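Zuvura (radio program)

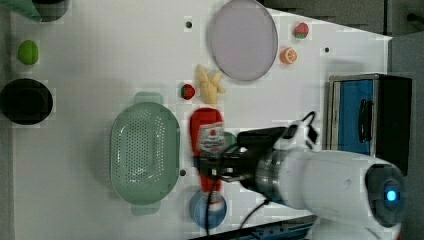 This page was last edited on August 4, 2026.

Zuvura is a weekly music and talk program broadcast on Ovovura Radio, a regional station serving the town of Rudusau and the surrounding Jemal valley. The program combines recorded dance music, studio conversation, and short reports on local nightlife and live events. Each edition runs for 90 minutes and is presented by 2 hosts, who share the selection of music. It is aimed mainly at listeners in their twenties and thirties, although the station places it in its general entertainment schedule.

Format

An edition is divided into three parts. The opening part consists of new releases, most of them by artists who have not yet signed with a major label. The hosts introduce each track by title and performer, and the full list is published on the station's website the following morning.

The middle part is a studio conversation with a guest, usually a disc jockey, promoter, venue manager, or sound engineer. Conversations are recorded live and are not edited for the repeat broadcast, except where a legal complaint has been upheld. Guests are asked to bring a record that influenced their work, and it is played in full before the conversation ends. Food and household topics have also been covered, most often in the editions broadcast during school vacations, when the program goes out earlier in the evening.

The closing part is a continuous mix without speech. It was originally supplied by resident disc jockeys at clubs in Rudusau. Submissions from listeners were later accepted as well, under rules that limit each contributor to one mix per season and require a complete track list for royalty reporting.

History

The program began as a late-night replacement for a syndicated chart show, which Ovovura Radio dropped when its supply contract ended. It was first scheduled for a trial season in January, a month in which the station had traditionally tested new formats. The trial was extended after the station's listener survey placed the program among its most requested evening broadcasts, and it was given a permanent slot in the next schedule.

The name Zuvura was taken from a former dance hall on the eastern side of Rudusau, where several of the program's early contributors had worked. The hall had closed before the first broadcast and had no formal connection with the station. Its owners gave written permission for the name to be used on air and on printed posters.

During the early seasons the program was produced in a shared studio that was also used for news bulletins. This arrangement required an interruption on the hour, and the closing mix was often faded out and resumed. Production moved to a dedicated music studio when the station rebuilt the upper floor of its Rudusau premises, and the hourly bulletin was then removed from the slot.

A total of 123 editions had been broadcast by the end of the original production agreement. The agreement was renewed on similar terms, with the station taking over responsibility for music licensing from the independent producers.

Presentation changes

The program has had 3 presenting teams. The first left together at the end of a contract period to work in television. The second was appointed after an open audition in which applicants recorded a sample conversation and a ten-minute mix. Between the second and third teams, the station used guest presenters for a full season, and the studio conversation was shortened during that time.

The station's editorial code applies to all presenters, including guests. It requires them to declare any paid work for venues, labels, or promoters mentioned on air. Complaints about on-air conduct are handled by the station's standards office, which may suspend a presenter while a matter is under review. Decisions are published in summary form.

Live events

Zuvura has been presented in front of an audience at the Jemal Summer Fair, with the continuous mix performed on an outdoor stage. Tickets for these editions were free but had to be reserved in advance. One fair edition was moved indoors at short notice due to high winds, and the studio conversation was broadcast from the town library.

Availability

The program is carried on FM in the Jemal valley and streamed on the station's website. Past editions remain available for a limited period set by music licensing terms. The conversations, without music, are kept in the station's permanent archive and may be consulted by appointment.

See also

Ovovura Radio
Jemal Summer Fair
Music and nightlife in Rudusau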